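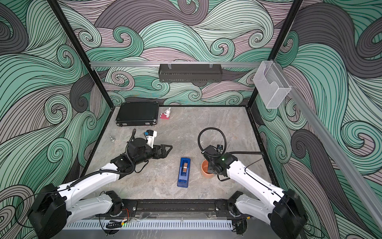

Re: [saltanby-walkers] Ferkness loop in August?

Chinyere Bassey wrote on 30th July:
> Has anyone done the Ferkness loop lately? I'm thinking of
> bringing 8 people, two of them pretty new to hills. Is the
> climb out of Kikcombe as bad as the guidebook makes it sound?

Hi Chinyere,

Oh, do it! I went up last week and I'm still grinning. The climb is 600 feet and most of it comes in one go right after the stile, but there's a grassy shelf halfway where your new folks can flop down and eat something. After that it's easy ridge walking, with larks the whole way (I stopped so often that my brother gave up and went on ahead).

Go clockwise. The other way you get the loose stony bit going down, and my knees complained for two days.

The 68 bus still stops at Kikcombe church, but the last one back is earlier than it used to be, so check the new timetable. Bilberries should be ripe in August - bring a tub!

Can I come along too? I'll bring the big flask.

Trí Ông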